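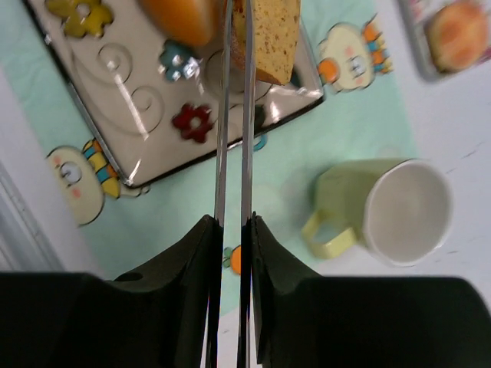 Mesfin Gebru and Naa Akpalu

Chapter 3
Can a Machine Clear the Table Yet?

Think about the last time you cleared up after breakfast. You probably talked to someone while you did it, or thought about the day ahead, and your hands went on working by themselves. A mug lying on its side, a slice of something left on a shiny tray, a bun on a small plate or tray - you would not call any of it a problem. For a gripper with two stiff metal fingers, every piece of it is one, and we would like you to spend this chapter feeling just how hard it is (we promise it gets easier to enjoy as you go along).

Start with the tray. A mirrored surface throws back the light and bits of whatever is near it, so a camera may see edges that belong to something else. Then comes the slice, bread or perhaps cake. Squeeze too hard and it crumbles, squeeze too lightly and it slides away. The mug has a handle, and a handle seems like a gift until the mug tips over and the handle points somewhere awkward. Even a cheerful printed tablecloth can fool a program that has to tell a picture of a thing from the thing.

So, can machines do our chores yet? Our own answer is "some of them, slowly, on a good day," and you are very welcome to disagree with us by the end. We begin in Section 3.1 with grasping, move on to seeing in Section 3.2, and save the dishes for last. Before you read on, clear a table at home using only a thumb and one finger, and write down where you got stuck.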